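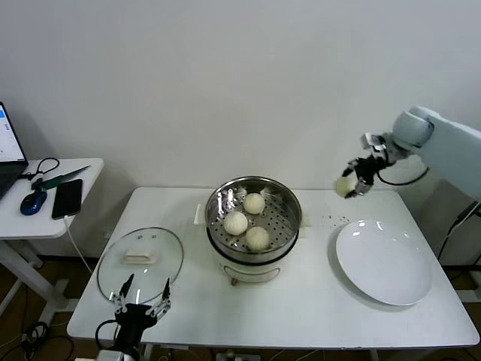

Three pleated buns in the steamer basket, with the glass lid and a white plate on the table.

Stillby Bun Log

A table of notes on steaming filled and plain buns in small electric steamers at home. Each row is one basket of buns: what went in, how it was laid out, how long it had and what came out.

Contents

buns.csv, the main table, 246 rows
doughs.csv, the flour, water and yeast for each dough used
fillings.csv, short descriptions of the fillings, with chilled or frozen noted
words.txt, the terms we use for tops, skins and bases
changes.txt, what was altered between versions

There is no code to install. The files open in any spreadsheet program. Text is UTF-8 and the separator is a comma. Notes that contain commas are in double quotes.

Background

The log began as a sheet of paper on the kitchen wall at Nistbridge, where the same dough kept coming out well in one basket and wrinkled in the next. Most recipes give a time and nothing on spacing, lid or rest, so those were the columns we added first. The Minja test kitchen later typed the sheets up and added its own, using the same headings. Rows from the two kitchens are mixed together and can be split with the kitchen column.

Columns in buns.csv

row_id: a number, never reused.
kitchen: nistbridge or minja.
dough_id: matches doughs.csv.
filling_id: matches fillings.csv. Blank for plain buns.
bun_weight_g: weight of one raw bun, filling included. The heaviest we logged was 95 g.
top: pleated, twisted, smooth or cut.
state_in: fresh, chilled, frozen or cooked. Cooked means the bun was steamed before and is being warmed through.
count: how many buns went in the basket.
layout: ring, triangle, square, row or packed. See below.
liner: none, paper, cloth or leaf.
lid: glass, metal or bamboo.
start: cold if the buns went in before the water was heated, hot if the water was already boiling.
minutes: time with the lid on.
rest: minutes left standing with the heat off before the lid was lifted.
skin: smooth, dimpled, wrinkled, split or collapsed.
base: clean, marked, soggy or torn.
notes: free text, often blank.

Layout and spacing

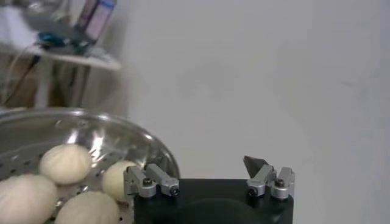

Spacing was the hardest column to keep tidy. Early sheets said things like "bit close" or "plenty of room", and we have turned those into one of the five layout words where the rest of the sheet made it clear. Where it did not, layout is blank. We call a basket packed only when the buns are touching on at least two sides before steaming. Four buns in a round tray with small gaps between them, enough to see the holes in the steel, go down as square, even if one has drifted nearer the rim than the others. A bun that touches the rim gets "rim" in the notes. Triangle is for three buns with a clear patch in the middle.

Layout is written down as the buns go in. Fresh dough swells a good deal, and a ring can end up packed by the time the lid comes off. If they had joined up, the notes say "joined".

Liners

Of the rows with a base result, 75 had no liner at all and the buns sat straight on the metal. Perforated steel leaves a pattern of dots on a soft base, and this is entered as marked. It does no harm to the bun. Torn means some dough stayed behind on the basket. A wipe of oil on the steel is put in the notes, as there is no column for it.

Lids and drips

Glass lids are the commonest in the log, as that was what came with the Hiltik steamer in the Nistbridge kitchen. Drips from the lid leave dimples, mostly on the buns in the middle. Some rows have "cloth under lid" in the notes. Search for "cloth" but check the liner column too, or you will pick up both uses of the word.

We put the lid down on the table with the handle uppermost or underneath as it came, and did not record which.

Doughs

Flour is always given as 100 in doughs.csv and everything else is a percentage of it by weight. Sugar and fat have their own columns. Baking powder does not, and goes in the dough notes.

How results were judged

By eye, at the table, within a few minutes of the buns coming out on to a plate. One person filled in each row. We never had two people judge the same basket, so we cannot say how well they would have agreed. The line between dimpled and wrinkled is the weak one. If you only need good or bad, treat smooth and dimpled as good and the other three as bad.

Taste was left out. The first sheets had a mark for it and it was nearly always the same.

Known problems

The minja rows have no rest times before March. Blank there means not written down, and should not be read as zero.
Frozen buns from a packet have no dough_id.
Minutes on the oldest sheets may include heating the water. These rows have "old time" in the notes.
Twisted and pleated were used loosely by both kitchens. Merge them if it matters.
No bamboo basket was used more than a handful of times, so do not compare it with steel on these figures.
Altitude and room temperature are not recorded.

Uses

Fine for working out a starting time for your own steamer, for practice with small messy tables, or for a class on keeping kitchen records. It is not a food safety guide. Meat fillings need to be checked with a probe, and the log has no core temperatures.

Terms

Free to copy and change. Please keep the name Stillby Bun Log with any copy and say if you have altered rows. Corrections are welcome if they give the row_id. New rows should use the column names as above and leave a cell blank when in doubt.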